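Stand: 19. November 2021

# Verpackungslehre, Einheit 2: Kleine Würfel in Folie einschlagen

Diese Blätter gehören zum Kurs im Haus Clerkholm. Bitte bringen Sie sie auch im Februar wieder mit, dann machen wir die Wiederholung.

## Worum es geht

Ein Würfel hat sechs gleiche Flächen und sieht deshalb leicht aus. Beim Einwickeln ist er aber schwieriger als eine flache Schachtel, denn an jeder Ecke treffen drei Kanten zusammen und dort sammelt sich das Material. Wir unterscheiden zwei Arten:

- **lockerer Einschlag**: Die Folie wird umgelegt und nur am Ende befestigt. Es bleiben Falten und manchmal eine Lasche.
- **gekreuzter Einschlag**: Man dreht das Stück nach jeder Lage um 90 Grad und zieht fest an.

Für den Zuschnitt rechnen wir nach der Regel von Teixeira: vierfache Kantenlänge plus 2 cm Zugabe. Bei einer Kante von 17 cm sind das 70 cm Streifenlänge.

Glänzendes Material zeigt jede Falte doppelt so stark wie mattes. Man soll darum die Oberseite zuerst beurteilen und die Ecken erst danach. Eine Lasche, die unten auf dem Tisch liegt, drückt man vor dem Stapeln an.

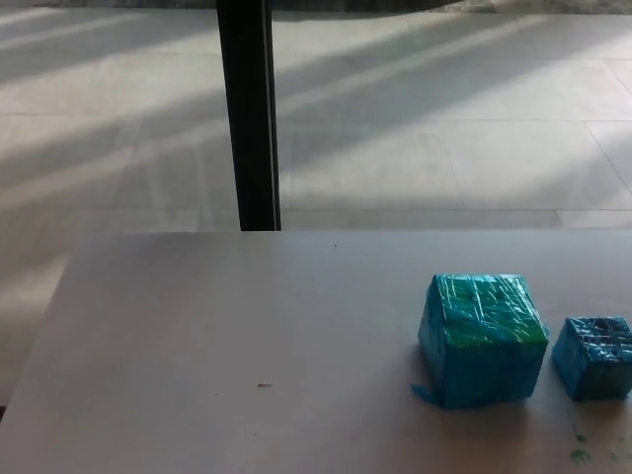
Bei Lotero hätten sie solche Laschen immer stehen lassen, wurde in der letzten Stunde eingewendet, man finde damit beim Auspacken schneller den Anfang. Das ist richtig für einzelne Stücke. Im Karton bleibt die Lasche aber am Nachbarn hängen und reißt ein.

## Aufgabe

1. Schneiden Sie 2 Streifen zu, einen für jede Art.
2. Wickeln Sie zwei Würfel von verschiedener Größe ein.
3. Notieren Sie im Blatt Prorar, an welcher Kante die meisten Falten entstanden sind.

Zum Nachlesen: Kursheft, Seite 92, besonders der Absatz über stumpfe Ecken.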